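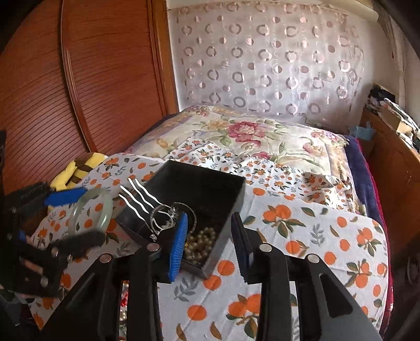 Tunar's latest release came with a bold line in its notes: the new grasp planner "handles clutter out of the box". We have read that sentence in one form or another for years, so we looked at what the planner does when the clutter is small, shiny and awkward. Jewellery is a fair test. A silver comb with long wavy prongs lies half out of a black box, with a heap of pearl-like beads on the floor of the same box, and a pale green bangle hangs between the fingers of the other gripper. You can see the printed cloth straight through the middle of that bangle, and the depth estimate sees it too. Tunar's segmentation step is quite happy to call the hole solid, or the ring nothing at all, depending on the angle.

The release notes talk about 461 training scenes. They don't say how many contain anything see-through, and when we asked on the Gitby tracker the ticket was closed as "works as intended" – a phrase that covers a lot of ground. The black box is its own problem. Dark matte walls give the perception stage very little to hold on to, and a dark ring lying inside them gives it less.

To be fair, the control side has improved. The planner now replans at a sensible rate and the jaw width limits are finally a setting you can change without a rebuild. Heltier users will find that the old config files load, with seven warnings, all of them harmless as far as we can tell. Pichler support is promised for January, as it was last year.

What we'd like to see before anyone moves a working setup across is a plain table: object type, number of tries, number of clean grasps. Heltier published one with 14 object types and it was not flattering, which is partly why we trust it. Until Tunar does the same, we suggest keeping the old planner installed and leaving the new one on a branch.

Posted 2021-07-30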